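The Case Against the Perfect Bag

Every January the packing experts return, and this year they have a system. The Gratum method, sold as a set of 6 pouches for $66, promises that anyone can get ready for a week away in five minutes. I have my doubts.

The first instruction is to lay everything out on the bed before a single item goes in. Fine. My mother did that without a manual. The trouble starts when the bed becomes the place where things stay.
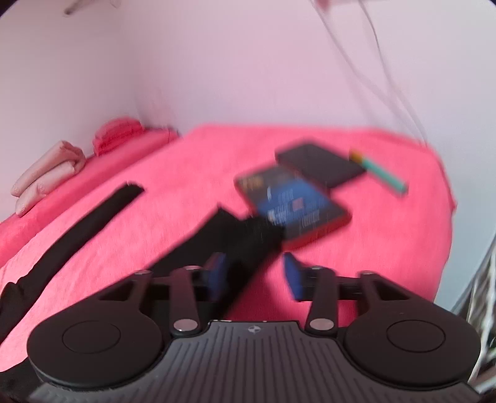
A bright sheet does help, I'll grant them that. Black clothes and black straps vanish on a dark blanket, and against coral red they don't. But seeing a crumpled thing is a long way from folding it, and Gratum has little to say about straps, which fit no pouch I own.

Casten, a rival, claims 2,000 converts to its rolling technique. I rolled for a whole trip to Prustitz and arrived with creased shirts anyway. My old MacBrayne duffel has one compartment and a zipper that sticks. I'm keeping it.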